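Keeping a Two-Handed Robot Cell Running: Setup, Care and Repair
Student project report, group Irkell
Arnar Zoëga and Sigrún Juhl
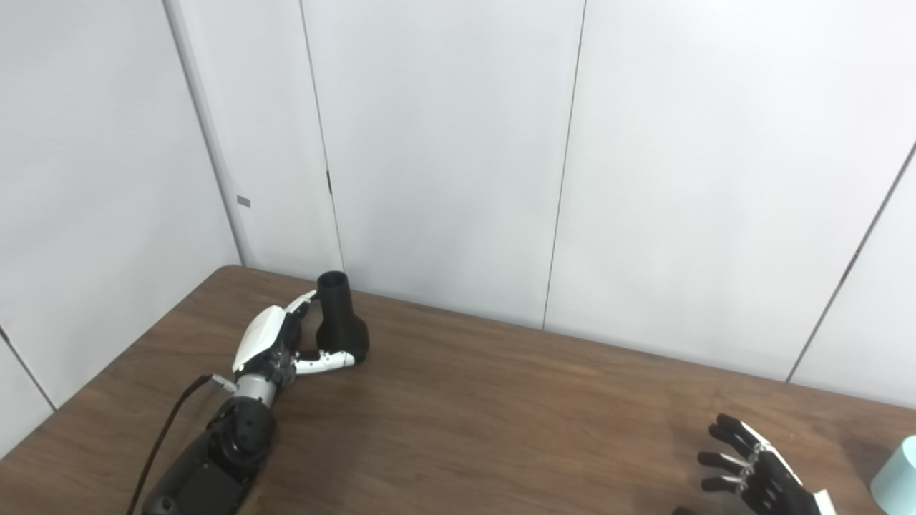
Our part of the project was the cell itself. Other groups wrote the grasping code and ran the tests, we had to make sure there was something to run them on. So this report is mostly about cables, screws, zero positions and one wrist that would not stay straight. Code is not covered except where we needed a script to check something.

We took over in October from last year's group, who had called the cell Musa. Name stuck. Left arm is "Musa left" in all our notes, right arm is "Musa right". The lab belongs to Dr. Brynjólfsdóttir and her rules apply: both of us present when the arms have power, log sheet filled in before leaving, no food on the table.

1. State of the cell when we got it

Not great. Log sheets missing for most of the summer. Things we wrote down on the first day:

- left hand drifts at the wrist, small but you see it if you park the arm for a while
- thumb on right hand slow to open
- cable on left wrist loose in its plug
- calibration file older than the last hand swap
- table not fixed to floor
- spare parts box had no list in it

The calibration file was the worst one. Somebody had changed the left hand and kept the old zero positions. Everything ran, just a bit off, and the grasping group had been adding corrections in their own code to make up for it. They were not happy when we fixed it and their corrections were suddenly wrong. We should of told them a day ahead. Lesson learned.

2. Setup

2.1 Table and walls

The table goes in the corner of the booth, long side to the panels. We pushed it in until it stopped, then pulled it back a finger's width so it does not rub. Then brackets on the legs. Before that, every time an arm pressed down on the wood the table moved a bit and nobody's saved positions were good the next day.

The white panels are screwed on from behind. Leave them alone. We took one off to look for a buzzing noise and it took us the whole afternoon to get it back flush with its neighbors. Noise was the light.

2.2 Arms

Both arms were already mounted. We checked the base bolts with the torque wrench from the Janden workshop down the hall and marked each one with a paint pen across the bolt and the plate. If the line is broken, the bolt has moved. Quick to check, we do it every time we start up.

2.3 Hands

The two hands are not the same. The left has white shells on the fingers with black knuckles, the right is mostly black. They need seperate calibration files and separate close limits. Do not copy one over to the other. We did try, on the idea that the joint layout was close enough, and the right hand made a fist and stayed that way until we cut power.

Order for putting a hand on:

Power off at the wall, not just in software.
Hand onto the wrist cylinder, turn until the mark lines up.
Screws in by hand first, all of them, then tighten crosswise.
Cable last. Push until it clicks, then pull lightly.
Power on, wait for the green light on the forearm.
Load the file for that hand. Read the name out loud. Sounds silly, works.

2.4 Cable

The left wrist cable runs down beside the forearm and off the table edge. We tried three ways of routing it. Tight along the arm with ties: looked neat, pulled out at full wrist turn. Over the top: got caught. A loose run down the side with one tie low down is what we kept. It lies on the table a bit when the arm is low, and that is ok so long as nothing gets set down on it.

3. Calibration

Done for each hand after every swap and otherwise weekly, Saturday morning, since the booth was free then.

Zero first. All fingers open against the flat gauge, then save. Then the closing check. For that we use the black vase from the test set, because it has a narrow neck and a wide bottom and so it asks the fingers to do two different things at once. Stand it on the table, close the hand around it, one finger low under the wide part, the others up at the neck. Hold. Write down the motor readings. Open.

A good reading for us was 870 at the neck finger (raw sensor units, we never got them converted to force, sorry). If it was a lot higher the hand was squeezing more than needed and the zero was probably off. If it was a lot lower the vase would turn when the wrist turned.

The other hand stays parked open and low while one hand is being checked. Don't send it home in the middle, the arms share the space over the table and the home path is not as far from the other arm as you would like.

4. Looking after it

What we did and how often.

Every start: paint lines on the bolts, cable click, green light, emergency stop pressed and released.

Every week: wipe finger pads with a damp cloth and let them dry. Calibration check. Look in the knuckles for fluff. Tighten the forearm cover screws, they work loose.

Every month: back up the files, count spares, look at the cable near the plug for cracks.

We kept a running count of close-and-open cycles for the left hand, from the controller. When we handed over it stood at 2263. Finger pads were changed 2 times in that period, both times because the edge started to peel where it meets the shell. Glue makes it worse – just change the pad.

5. Repairs

5.1 The wrist that drifted

This took the most time out of anything. The arm was parked, the hand slowly rolled. First we thought software. Sigrún went through the controller settings and found nothing odd. Then we thought the brake. Swapped the brake setting, same drift.

In the end it was mechanical. The screws between hand and wrist cylinder are supposed to be all one length, and one was shorter, so it was only catching on a thread or two. Somebody had lost the right one and used what was lying around. With the hand's weight on it the joint was giving a bit. New screw, all 6 taken out and cleaned and put back, drift gone. We parked the arm over lunch with a pencil mark on the joint and the mark had not moved when we got back.

We had this problem for weeks and the fix took less then half an hour.

5.2 Loose plug

Small white connector at the left wrist. The latch was worn so the click was there but did not hold. Ordered a new one. Meanwhile a bit of tape, which we are not proud of. When the new plug came Arnar crimped it, badly, then crimped another one properly. Keep spares of these. They're cheap and always the thing you are out of.

5.3 Slow thumb, right hand

Took the cover off. Hair and cloth fibers round the joint. Cleaned with a brush and tweezers, no oil (manual says no oil, last year's group had put oil). Faster after, though still a bit slower than the other fingers. We think the motor is tired. Not replaced, on the list for next year.

6. What did not get done

- Sensor units to real force. Needs a load cell and we couldn't borrow one long enough.
- Second emergency stop on the door side. Approved, part not here yet.
- A proper holder for the hand that is not in use. It lives in a drawer in foam.
- Calibration script for both hands in one go. Half written, in the project folder under "both_wip". It does not check that the other arm is parked so please don't run it as is.

7. For the next group

Read the log before you turn anything on. Then read section 5.1 again if something drifts, and check the dumb stuff first. Tell the grasping people before you touch the zero positions. The short screw is taped inside the front cover of the log book so you can see what wrong looks like.

Keys for the booth are with Dr. Brynjólfsdóttir. Torque wrench goes back to Janden the same day or they come looking for it.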